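House diary, February

Up before six because the radiators in the back bedroom were knocking again. Bled the one under the window and got a cup of brown water and not much air. Put it on the list for Lino Sorrentino, who is due to look at the boiler anyway.

Dining room fixture

The fixture for the dining room came back from Rinaldi just after nine. It has been gone since before the holidays. They rewired it, replaced two of the sockets and cleaned the arms without taking off the old finish, as I had asked. The bill was $420, which includes the new canopy. I had set aside $284 when they first quoted, before they found the cracked socket shells, so the difference comes out of the hall sconce money.

I laid it out on a blanket on the floor and went over it. One arm sits a little lower than the others. It did that before it went in and I don't think it can be bent back safely. From below it will not show much. The new cloth-covered wire is a shade too dark, more brown than gold, but it will fade or I will stop seeing it.

Lino came at eleven and we hung it together. The old box in the ceiling was only screwed to lath, so he put in a brace between the joists, and that took most of the time. Plaster dust over everything, even with the doors shut. We set the height at 30 inches above the table and then stood around looking at it. I wanted it lower. He said to live with it for a week and he would leave the extra chain links in the bag.

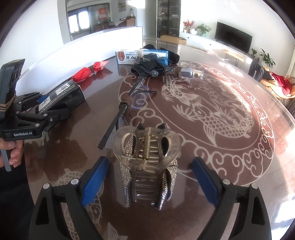

Bulbs

Tried three kinds this afternoon. The clear ones that came with it are too harsh, and you see the filament every time you look up from your plate. The frosted ones from the hall closet are better but they stick out past the shades. The small round Dorkau bulbs fit inside and give a warm light, so those are staying. I need four more and two spares.

No dimmer yet. The switch box by the pantry door is too shallow for the one I bought, and Lino does not want to cut the plaster there until the paint question is settled.

Upstairs hall

Concetta Pellegrini called at four about the sconces. She has a pair from a house on the far side of the river, brass, with the original backplates, but one is missing its key switch. She thinks Zikow may have the part. I told her to hold them for me and I will drive over when the roads are clear. If they turn out to be too wide for the space between the door casings, I will go back to the plain Nenholm ones and stop looking.

Measured the casings again after supper. Still narrow. I wrote the number on the inside of the closet door this time, under the paint color from last fall.

Other things

Swept the dining room twice. Need to order shades for the landing, and ask Rinaldi for a copy of the wiring tag, which was not in the box. Left the new light on until bedtime.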